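Home Projects Updates Team Contact

Search this site Search Go

6 min read

Paredes: where we've got to with series two

4/26/18

Hello again from the Flostier office. You asked for something a bit less formal than the last report, so I've left the spreadsheet out and written this the way I'd tell it to you over a cup of tea. The short version is that the scripts are in good shape, the casting is nearly there, and the second block of filming has a hole in it that I'd like to talk to you about.

Scripts first. We now have seven finished episodes out of the eight you're paying for. The eighth is with Bernardo Meireles, who has rewritten the last twenty pages twice and is about to do it again, with my blessing. His first go had Odile leaving the island on the ferry and the whole town waving her off, and it was lovely, but we'd all seen it coming since episode three. The new ending keeps her there. She takes over the salt works from her aunt and has to sack the brother she spent all of series one protecting. It's a much harder scene and I think it's the best thing he's written for us.

You raised the women in your notes on the first series, and you were right to. Odile and her aunt hardly shared a room for the first four episodes, and when they did they talked about Tomas. I went back and checked after your note came in and felt a bit sick. So the aunt has been moved right into the middle of things. She's got her own storyline with the harbour board, she gets to be greedy and funny, and she wins an argument with the priest that I'd happily watch as a whole episode by itself. The read-through of that one got the biggest laugh we've had — the actor playing the priest had to stop and start his line again.

On the other hand, the smuggling plot has shrunk. It was eating everything. Drendetti, who are selling the show abroad for us, were a little worried when I told them, as they've been pitching it as a crime drama with nice beaches. I sent them the first two scripts and they came back happier than I expected, although they'd still like a body by the end of episode one. They can have one. It was already in there, they just hadn't reached page 41.
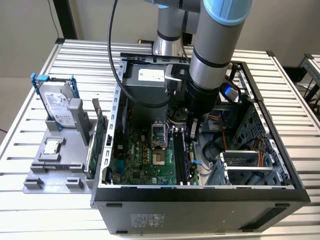 Robot arm over an open desktop PC

Casting has gone better than I dared hope. All the main players from series one are signed, with the exception of the doctor, whose dates clash with a play in October. We've written her a proper goodbye in episode two and given most of her scenes to the new vet, which suits the story anyway (small islands, everybody doubles up). For the vet we saw a lot of people over two weeks and have it down to a pair. I'll send you both tapes on a separate link. Please tell me which one you prefer before I tell you which one I prefer!

Filming is where I need your help. Block one is fine. The crew is booked, the harbour is ours for 12 days, and the council have been very good about the parking. Block two was meant to be at Timgate, using the old dairy as the inside of the salt works. The owners have now let half of it from the summer onwards, so we'd lose the long room with the high windows. I've looked at three ways round it:

Build the long room as a set. Looks great, costs the most, and we don't have a stage held for it.

Squeeze Timgate into block one and shoot the salt works first. Cheapest on paper, but it means the cast playing the end of the story before the start, and Bernardo would have to lock episode eight by the end of May.

Use a different building. We've found a grain store that's the right shape and the wrong colour, and the designer thinks she can live with it.

My vote is for the grain store, with a few days at Timgate early on for the outside shots. I'd need an answer from you in the next fortnight to hold the dates.

Money, briefly. We've spent what we said we'd spend on writing and development, and we're slightly under on casting. The full schedule now stands at 169 scenes, down a little from the last draft, and most of the ones we lost were boats. Boats are slow and everybody gets ill. The saving there should cover the grain store if the weather's kind to us, and I've kept the contingency as it was in case it isn't.

One smaller thing. The audience letters from series one keep turning up, and a surprising number are about the friendship between Odile and the ferry captain. People have very firm views on whether they should get together. We're leaving them as friends, and I'd like us all to hold our nerve on that if the broadcaster asks. They've each saved the other's neck by now, and a kiss in episode six would make it smaller.

Next report will come once block one is cast and the grain store question is settled. If you'd like to sit in on the second read-through, tell me and I'll save you a chair — the room's small and the heating only works on one side, so bring a jumper.

Back to Updates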